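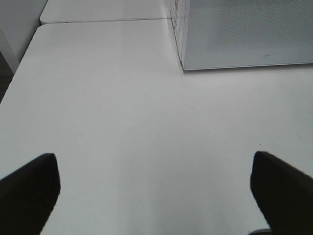

Most of the people I talked to at Huvine started with the same subject, and it was their wrists. Huvine packs small replacement parts for household appliances, and for years the kitting room did all of it by hand: reach into a bin, pick a part, check it, drop it in a bag, reach again. A full shift came to 3,000 picks per person. I spent part of my spring term there for our Work and Technology course, watching what happens when a robot arm takes over some of that reaching. The first thing that surprised me was how much of the change was about tables. Before the arm came, every surface in the room was covered with bins, tape, coffee cups and gloves. Now there's a wide white tabletop with a stretch of open space in front of the two black gripper fingers, and one light gray container with a perforated face standing farther back. Keeping that space clear is somebody's job, and it's a job that didn't exist before!

How I did the study

I visited in the mornings and sat at the end of the kitting room with a notebook. I interviewed 19 people, mostly packers, plus two shift leads and the technician who looks after the arm. I also filled in as a packer for one morning (I was slow, and they were very nice about it). The company let me read the task sheets from last October, before the change, and the ones they use now. I didn't get to see pay records, so I can't say anything about wages beyond what people told me.

What the arm does and what people do

The arm handles the plain picks, the ones where a part is stiff and has a clear shape. People kept the rest. Soft seals, anything with a cord, and parts that come tangled together still go to the hand tables, and the packers are really proud of how fast they can sort out a tangle. One of them showed me how she finds the loose end by feel while she's reading the next order sheet. I tried it and made a knot.

There are also new tasks. Someone sets out the containers, someone looks over what the arm has picked, and someone decides when to stop it. That last one turned out to matter a lot. In the first weeks only the technician, Vlasta Trnka, was allowed to press stop and restart, so the packers had to wait for her even when they could see exactly what was wrong. After they complained, everyone on the shift got a half day of training and the rule was dropped. Several people brought this up without me asking. "I know this room better than it does," one packer told me, "so let me use what I know."

What people liked

Less reaching was the big one. People also liked learning something new, and two packers now want to take the technician course at Pranwood, the training center across the river. Vlasta teaches them bits and pieces during slow hours - how to read the error list, how to tell a bad grip from a bad part. She started on the packing line herself and she explains things in a way that makes you want to go and try it right away.

What people didn't like

The talk is gone, or a lot of it. At the old tables packers faced each other. The person watching the arm stands alone, and the shift leads first assigned that spot for whole days. Now they trade every two hours, which everyone I asked thought was better. A few older workers also worry that new hires won't learn the parts by hand anymore. I think they have a point, and I'd like to see Huvine start every new person at the hand tables for a month.

Some limits

This is one room in one company, and I was only there in the mornings. The evening shift might tell a different story. I also got pretty excited about the arm early on, and my first notes are mostly about the machine. My later ones are mostly about the people, and I used those a lot more in this report.

Thanks to the whole morning shift for letting me get in the way.

Filed under: Student Projects, Work and Technology

Contact the department | Back to top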